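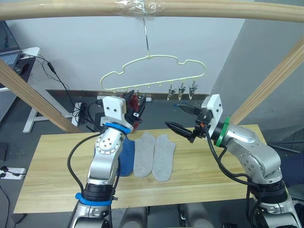

靴下をピンチ付きハンガーに留める作業を双腕ロボットの模倣学習で覚えさせる場合、失敗したエピソードや途中でつかみ直したエピソードは、学習データに残すべきでしょうか、消すべきでしょうか。

つかみ直して最後まで終わったものは残します。靴下を落としたまま終わったもの、操作者が途中で手を離したものは学習から外しますが、ファイル自体は消さずに「失敗」のラベルを付けて別に置いておきます。

投稿者:sentaku_arm
カテゴリ:ロボット・自動化 > データ収集
補足あり

補足です。遠隔操作で集めていて、現在800エピソードあります。片方の腕で履き口を持って靴下をハンガーの下まで運び、もう片方でピンチを開いて挟む、という流れです。カメラは頭に一つ、左右の手首に一つずつです。記録ソフトはSkustumで、学習のときにFlavariの形式に変換しています。

操作者は二人います。片方はつかみ直しが多く、もう片方はほとんどつかみ直しません。上手なほうだけで学習させると、靴下を持つところまではきれいに動くのに、少しずれた位置をつかむとそのままハンガーの下で止まってしまいます。全部混ぜると、今度は机の上で何度も靴下を離したり持ったりを繰り返します。どこで線を引けばいいのかがわかりません。

回答 3件(古い順)

tsumami_nikki

冒頭に短く書いた答えの続きです。

混ぜると持ったり離したりを繰り返す件は、つかみ直しの有無より、つかみ直す理由がデータから読めるかどうかを見てください。履き口を外してかかとをつかんだから離した、という場面なら手首カメラに理由が映っています。操作者がなんとなく気に入らなくて離した場面には理由が映りません。学習する側にとっては同じ見た目で「持ち上げる」と「離す」の両方が正解になっているわけで、往復するのは自然な結果です。

うちで決めているのは次のとおりです。

・つかみ直しは一エピソードにつき二回まで。三回目に入ったらその場で打ち切って失敗のラベルを付ける
・離すときは必ず机の上まで下ろしてから開く。空中では離さない
・離したあと、止まって考えない。考える必要があるなら録画前に考える
・ピンチに留まったあと、両手が机の手前に戻るまで録画を止めない

三番目はかなり効きます。操作者が迷っている間、腕は静止しています。静止した区間が長いと、学習後のロボットも同じところで静止します。ハンガーの下で止まるという症状も、半分はこれだと思います。運び終わってからピンチの向きを確かめるために手を止めていませんか。上手な人ほど、そこで一度きちんと止まる癖があります。

すでに録ってしまったものについては、関節の速度がほぼゼロの区間を探して短く詰めれば使えます。Skustumの書き出し設定に静止区間の間引きがあります。初期値のままだとピンチを閉じて保持している時間まで削られるので、グリッパーの開閉が変化した前後は残す指定にしてください。これを忘れると、閉じきる前に手を引くようになります。

エピソード数はとりあえず足さなくていいです。800あれば、ラベルを整理するだけで違いが見えるはずです。

sentaku_arm(質問者)

ありがとうございます。止まっている区間を見てみたら、たしかにハンガーの下で手を止めている例がたくさんありました。上手なほうの操作者がほぼ毎回やっています。間引きの設定はこれから試します。

mado_no_gawa

全部消して録り直したほうが早いと思います。前に引き出しの開閉でやったときは、古いデータを直すのに一週間使って、結局使いませんでした。布は試したことがないので違ったらすみません。

pinch_kakari

上の回答に大体賛成です。布を扱う立場から、つかみ方の話を足します。

靴下で一番ばらつきが出るのは、最初につかんだときに布がどれだけ指からはみ出すかです。履き口の端を浅くつかむと、下に一枚で垂れるので、ピンチの前に持っていったときに挟む場所がわかりやすくなります。深くつかむと布が指の先で丸く膨らんで、手首カメラの画面の大部分を靴下が占めます。こうなるとその先にあるものが見えません。人間の操作者は頭のカメラの画面か、ロボットを直接見てなんとかしてしまうのですが、学習する側が手首カメラに頼っている場合は、目隠しで動いているのと同じです。

まず確認してほしいのは、操作者がロボットと同じ映像だけで操作しているかどうかです。直接目で見ながら操作しているなら、操作者の判断の根拠がデータに入っていません。一度、カメラの映像だけを見て自分で留めてみてください。人間にできないなら、そのカメラ配置で学習させるのは厳しいです。
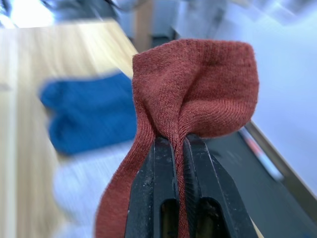
それから、深くつかんだときの扱いを操作者の間で揃えてください。選択肢は二つで、机に戻してつかみ直すか、深いままピンチまで持っていくかです。どちらでも学習はできます。困るのは、一人が戻し、もう一人がそのまま行く場合です。二人の混ぜ方でふるまいが変わるという質問の内容は、これでかなり説明がつきます。

自分のところは「戻す」に統一しました。判断の基準も文章にしました。指の先からはみ出した布が指の幅より大きく膨らんだら戻す、という書き方です。細かい数字を決めるより、操作中に画面を見てすぐ判断できる言い方のほうが守られます。最初は何ミリと書いていましたが、守られていませんでした。

収集の割り振りも書いておきます。最終的に使ったのは1475エピソードで、録画した総数は2000です。差の分は、落としたまま終わったもの、留めたピンチが途中で外れたもの、時刻のずれが大きくて使えなかったものです。このうち落としたものを全部見直したら、ほとんどが同じ原因でした。靴下を裏返しに置いたときだけ、指が布の縁を滑っていました。裏返しの例が少なかったので、追加の収集はそこに絞りました。

追加は200エピソードずつに区切って、区切るたびに学習させて確認するやり方を勧めます。まとめて録ってから間違いに気づくと、録り直す気力がなくなります。200なら一日で終わりますし、駄目でもあきらめがつきます。

追加するときに変えるものの順番も書いておきます。

一、靴下の置き方。まっすぐ、斜め、折れた状態、裏返し。
二、靴下の色と厚さ。同じ色ばかりだと、違う色に替えたときに履き口を見つけられなくなります。
三、留めるピンチの位置。端のピンチだけで集めると、隣に替えた時点で手がずれます。
四、ハンガーの揺れ。靴下を留めて手を引くとハンガーが揺れます。続けて次の靴下に進むなら、揺れているうちに近づく例も入れておきます。完全に止まるのを毎回待って録ると、待つ動作まで覚えます。
五、照明。最後でいいです。

全部を同時に変えると、何が効いたのかわからなくなります。一度に変えるのは一つか二つにしてください。

変換についても一つ。Flavariの形式に変換するとき、左右の手首カメラの名前が入れ替わっていないか確認してください。Prinlowの古い変換スクリプトを使うと、左右がアルファベット順に並べ直されます。エラーは出ません。両方の手首で同じような机が映っているので、学習の損失を見ても気づきません。自分は二週間気づきませんでした。片手だけ動かしたエピソードを一本録って、変換後の映像を再生すればすぐわかります。

sentaku_arm(質問者)

詳しくありがとうございます。操作者は二人ともロボットを直接見ていました。映像だけでやってみたところ、深くつかんだときにピンチがどこにあるのかわからず、自分でも留められませんでした。基準を文章にして、戻すほうに統一します。

左右の入れ替わりも確認しました。うちの変換では入れ替わっていませんでした。

もう一つだけ聞かせてください。ピンチを開くほうの手は、先にピンチのところで待たせておくのと、靴下が来てから動かすのと、どちらがいいでしょうか。今は操作者によって違います。

pinch_kakari

先に近くまで行かせておくほうが楽です。ただしピンチに触れる手前で待たせます。触れた状態で待つとハンガーが傾いて、靴下を持っている側が追いかけることになります。

待つと静止区間が増えるという話とぶつかりますが、片方の手が動いていれば問題は出ていません。両手とも止まっている時間が長いのがよくないです。間引きの設定も「両腕が静止」を条件にしてください。片腕だけの条件にすると、靴下を運んでいる途中が飛びます。

tsumami_nikki

間引きの条件は上のとおりです。書き忘れていました。

あと、二人の操作者のデータを混ぜるときは、エピソードごとに操作者の番号を入れておいてください。学習に使わなくても、あとで片方だけ抜き出したくなります。Pawłowskaの収集手順書にも操作者の欄がありますが、任意になっているので飛ばす人が多いです。録画の前に入力しないと次へ進めないようにしておくのがいいです。

sentaku_arm(質問者)

操作者の番号は入れていませんでした。録画した時間帯で分かるので、午前と午後で分けて後から入れます。

間引きをかけて学習させたところ、ハンガーの下で止まる回数は減りました。机の上で離したり持ったりするのはまだ残っています。つかみ直し三回以上のものを外す作業がまだ途中なので、終わったらもう一度学習させて、この下に結果を書きます。

解決状況:回答受付中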